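Litlow Long-Handled Dustpan and Broom Set, six months on

Posted 12/15/22

I bought this set in May, after the hinge went on a dustpan I had owned for longer than I've owned my car. I had meant to write it up sooner, but I kept changing my mind about one part of it (the broom, which we'll get to), and I didn't want to post something glowing and then have to come back and take half of it down. So now it has been through a whole summer of sandy feet and a fall's worth of leaves coming in on everybody's shoes, and I think I know what I have.

First, what you get. The Litlow comes as two pieces, a lobby-style pan on a tall handle and an angled broom that clips onto it for storage. The handle on the pan is 40 inches from grip to hinge, and the broom is a little taller than that. Both handles come in two sections that screw together. I paid 68 dollars at Figueroa Home, the one by the old post office, and yes, I know. You can buy a dustpan for the price of a sandwich. I have bought several of those over the years and they are all in a landfill somewhere, so I talked myself into it, and my husband was kind enough to say only one thing about it on the drive home.

My back was the real reason. I'm fine walking, fine gardening if I have my kneeler, but that quick stoop and twist you do with a short-handled pan gets me every single time, and I was starting to leave little piles of sweepings by the wall and pretend I would come back for them.
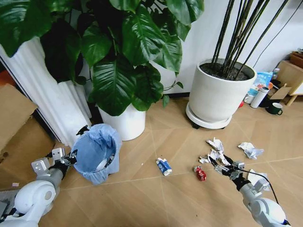 Now, the pan. I love the pan, and I want to say so plainly before I start picking at things. The lip is a soft gray rubber that runs the full width, and it lies down flat on tile in a way no dustpan of mine has ever done. You know that line of fine dust you end up chasing backward across the kitchen, getting thinner and thinner until you give up and smear it around with your sock? I get one pass of that with the Litlow, sometimes none. On our grout, which is not deep, it doesn't catch. My sister has those handmade tiles with the wobbly edges and I took it over there to try, and it did leave some grit behind in the low spots, so if your floor is rustic, keep that in mind.

The pan also tips itself back when you lift it. There's a weight in the bottom and as soon as the pan leaves the floor it swings up so that the mouth faces the ceiling and everything slides to the back. It's a very satisfying thing, and my grandchildren fight over who gets to do it! To set it down again you just lower it and it opens. There is a little foot lock as well for people who want the pan to stay open, but mine has gotten stiff and I mostly ignore it.

What it holds is generous. Dry leaves, dog kibble, a dropped box of cereal, all of that in one go. Larger rubbish goes in too, within reason. It took crumpled napkins and juice cartons after a birthday party without any trouble, though with anything taller than a soup can you have to watch that the pan can still close up over it.

Emptying is where I take off a point. The pan is wide, and wide is wonderful on the floor, but most household wastebaskets are not wide at all. If yours is one of the small ones that live under a desk or next to the toilet, you will need to turn the pan and pour from a corner, and the corners on this one are square. They really should have put a spout on it. Cistell, who make a similar set I tried at my daughter's, have a pinched corner for exactly this and it works beautifully, crumbs go straight down the middle. With the Litlow I've learned to empty into the big kitchen can only, and if I'm upstairs I carry it down, which gives a person time to reflect on her purchase.

A word about bin liners while we are near the subject. If you use thin bags, fold a good wide cuff over the rim before you tip anything in. A loaded pan has a bit of weight to it, and if you rest the edge on the bin the way everyone does, a skimpy cuff will slide right in along with the sweepings, and then you're fishing. I used to save the bags from the produce aisle for the small bins and I've stopped, they are simply too short. The drawstring kind holds best. A couple of clips will also do the job if you have bags to use up. 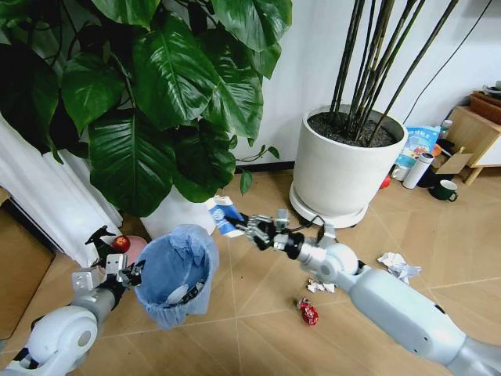 And so to the broom, my long back-and-forth. The bristles are angled and quite soft, with split ends, and for the first few weeks I thought it was the best broom I had ever used. It picks up hair and flour and that powdery stuff that comes off of potting soil. Then the weather turned warm, we had the back door open all day, and I found out that it doesn't do well with anything heavy. Gravel from the path just sits there while the bristles bend around it. You can flick at it, but then it skitters off under the stove. By July I was fairly annoyed and had gone back to my old corn broom for the entryway.

I've softened since then. I think the honest way to put it is that it's an indoor broom that comes with a pan good enough for anywhere, and once I started treating it that way we got along. The old broom stays on the porch, the Litlow broom stays in the kitchen, and the pan travels between them. If you have a dog that sheds, you'll be happy with it. If you have a workshop, buy the pan alone (they sell it alone, though Figueroa had to order it in for my neighbor and it took two weeks).

Cleaning it is easy enough. The bristles have a row of teeth to comb against on the back edge of the pan, and you drag the broom through and the fluff comes off in a roll. The teeth are a touch too far apart for long hair, so every couple of weeks I go at it with an old dog comb over the trash. I wash the pan in the laundry sink with dish soap. Let it dry standing open, or you'll get water in the hinge and it will drip on your foot the next time you pick it up. Ask me how I know.

As for wear, the rubber lip has one small nick on the left side, which I'm sure I did on the door track. The screw joint in the broom handle works itself loose, and I give it a turn whenever I feel the wobble. I wrapped the threads in a bit of plumber's tape in September and that helped a great deal. The pan handle has never come loose at all, so I don't know why the two are different. The grip is foam and shows every bit of dirt.

I did write to the company about the broom handle. They answered in two days, very politely, and sent a new lower section without asking for a receipt, part number 1489 in case anyone else needs to ask for it. The new one loosens too, but I appreciated the manners.

If you're choosing between this and the others I have used, it goes something like this for me. The Cistell has the better pouring corner and a stiffer broom, but its lip is hard plastic and it doesn't sit flat, and a pan that doesn't sit flat is a shovel. The Plusis is a good bit cheaper and light as anything, lovely if your wrists bother you, only the pan doesn't tip back by itself and I lost a full load of coffee grounds down the hallway with it. The Litlow costs the most of the three and is the one I would buy again, with my eyes open about the broom.

I give it 4 out of 5. It would be the whole 5 with a spout.

One last thing for anyone hanging it up: the loop at the top of the handle is small and won't fit over a regular coat hook. I used a cup hook, the brass kind, screwed into the side of the pantry shelf, and set it high enough that the bristles are off the floor so they don't curl.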